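Come and fold things with us (paid, in a warm room)

December
By Baltasar Palma

I'm looking for 30 people who do laundry. That's the whole requirement, more or less! If you've ever stood at the end of a bed with an armful of tea towels, pillowcases and somebody's odd gym top, and got it all into a pile that more or less stood up by itself, I'd love to hear from you.

I run the household cloth work at Zivus, where we write the little folding and storing guides that get tucked in with bedding and kitchen linen. You've probably thrown one away. I've thrown plenty away myself, and I wrote some of them. The trouble with the old ones is that they were put together by three of us who all fold the same way, and then a nice lady from Hull rang up to say that step four was impossible if you had arthritis in your thumbs, and she was quite right, and we've been embarrassed about step four ever since.

So this winter we're starting again from scratch. The project is called Clurarau (don't ask me to spell it over the phone) and the idea is to watch how people handle ordinary cloth on an ordinary table when they haven't been told how to do it. Picking up a corner, shaking out a crumpled thing, finding the other corner, giving up and starting again. We've got 2,089 folds written up so far from the first round, mostly by people who work in the building or are married to someone who does. I want some fresh hands.

What you'd be doing

You'd come to us for four sessions, spread over a few weeks, each one lasting a morning or an afternoon. You sit or stand at a big table (your choice, and you can swap as often as you like) and work through a basket of cloth with one of us beside you. There's always someone beside you, partly to write things down and partly for company.

A typical session goes something like this:

- Kettle, coats off, a form to sign the first time only.
- A warm-up with tea towels. These don't count towards anything, so be as sloppy as you please.
- The crumpled round. We give you a piece of cloth that's been dropped on the table in a heap and you flatten it out your way, then fold it your way.
- The held round. One corner of the cloth is fixed at the side of the table and you work from the loose end. People either love this one or get very cross with it. I get cross with it.
- A break, a proper one, with biscuits.
- The mixed basket, which has napkins, pillowcases, small towels, a muslin or two, and some garments.
- A chat at the end about what was fiddly.

There are 44 pieces of cloth in the full set and you'll have met all of them by the end of your fourth visit. Some are lovely. A few are Veltix, a stretchy fabric I can't fold neatly to save my life, and I've asked for it to be left in because people do have things like that at home. I was outvoted on the fitted sheet. It's only a single, but it's there, and I'm sorry.

I should say that we don't time anyone. I know the word "session" makes it sound like there'll be a stopwatch, and a chap in the first round raced through his tea towels as if he were on the telly. Take as long as you like. Somebody once spent the best part of a morning on one pillowcase, talking all the while about her sister's kitchen, and her notes were some of the most useful we've had.

Who I'm after

Adults, any age over 18, and I really do mean any age. The first round had too many people in their thirties. I'd particularly like to hear from you if:

- you're left-handed, or fold left-handed even though you write right-handed (more common than I'd have guessed)
- your hands are stiff, sore, shaky, or one of them doesn't do much
- you learned to fold in a hotel, a hospital, a launderette, a restaurant or the forces
- you live on your own and fold nothing at all, just stuff it in the drawer
- you grew up somewhere that folds differently from here, and can show us

You don't need to be good at it. Please don't practise! I had one applicant send me a photo of her airing cupboard as a sort of portfolio, and it was magnificent, and yes she got a place, but you don't need an airing cupboard.

You do need to be all right with sitting near other people. It's a shared table and things get passed across you, so it's elbows and forearms and "sorry, could I just reach that" for a good part of the time. If you need more space than that, tell me when you write and we'll give you a session with fewer people in it. Also please let me know about allergies to washing powder or wool. Everything is washed in a plain unscented liquid but I'd sooner know.

The money

You get £400 for the four sessions. It's paid in two halves, the first after your second visit and the rest after your fourth. If you have to drop out after two you keep what you've had, no fuss. Bus and train fares come on top, so hang on to your tickets or a screenshot. We can't do taxis as a rule, but if a taxi is the only way you can get here then ask me, because the rule has a bit of give in it.

Lunch isn't included. I fought for lunch. There are biscuits, tea, coffee, squash and a fruit bowl that gets topped up when I remember.

Where it is

We're on the ground floor of the Barrientos building, in through the side door by the bike racks and then second on the left. There's level access the whole way and the loo is just across the corridor. It's a working room and it looks like one: a big pale table with bits and bobs on it, paper, a tablet or two, cables, someone's half-finished list. The chairs are the mesh-backed office kind. If you like a cushion, bring a cushion.

It's warm in there. I keep telling people this and they keep turning up in jumpers. T-shirt weather, whatever it's doing outside, and you'll want your forearms free anyway. Bare legs have been known, in December. Wear whatever you'd wear to sort the washing at home, though I'd leave off dangly bracelets and chunky rings because they catch in the looser weaves and we've had one pulled muslin already.

Mornings start at 9.30 and afternoons at 1.45. I can do a few early evenings for people who work, so do say if that's you.

Things people have asked me

Can I bring a friend? Yes, if your friend applies as well. We've had a mother and daughter who folded everything in opposite directions and argued about it very happily for two hours.

Can I bring my baby? A small one that sleeps, by all means. One that crawls, I think you'd both be miserable.

Will you tell me the right way to do it? I won't, not till your last visit. After that I'll show you anything you like, including the one trick I've got for duvet covers.

Do I get to keep anything? You get the new guides when they're printed, and a tea towel. The tea towel is nice, actually nice, I chose it.

Do I iron? No. There's no iron in the room. Creases are fine, creases are sort of the point.

Can I do it if I did the first round? Sorry, no, I need people who haven't met the cloths. But send a neighbour!

What happens to the notes? They're kept under a number, your name sits on a separate list that I look after, and if you change your mind later on you can ask me to take yours out. The form explains it properly and I'll go through it with you over the first cup of tea. Read it slowly, ask me daft questions, I've heard them all and asked a few of them myself.

One more thing about the crumpled round

I mention this because it puts some people off and it shouldn't. A plain cloth in a heap looks like the easiest thing in the basket, and then you go to pick up a corner and what you've got hold of is a bit of the middle, or two layers at once, and the rest comes along with it in a bunch. Everyone does it. The blue one is a devil for it, all creases and no obvious way in, and I've folded that cloth more times than I've folded my own shirts. If you take hold of the near corner and the whole lot gathers up into a point, let go, have a look, try again. Or carry on from there and see where you get to, I'd be just as interested in that.
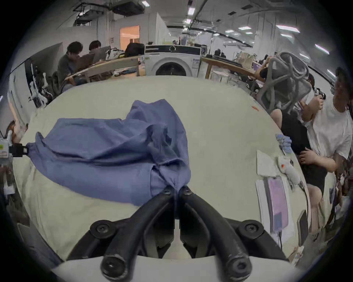 How to put your name down

Write to me, Baltasar, at the Clurarau desk at Zivus, or leave a note with your name and number at the front counter in the Barrientos building. Tell me roughly how old you are, which hand you'd pick up a tea towel with, what times suit you and anything I should know about getting you through the door. A few lines will do. I answer everyone, though it can take me a week when the baskets are being washed.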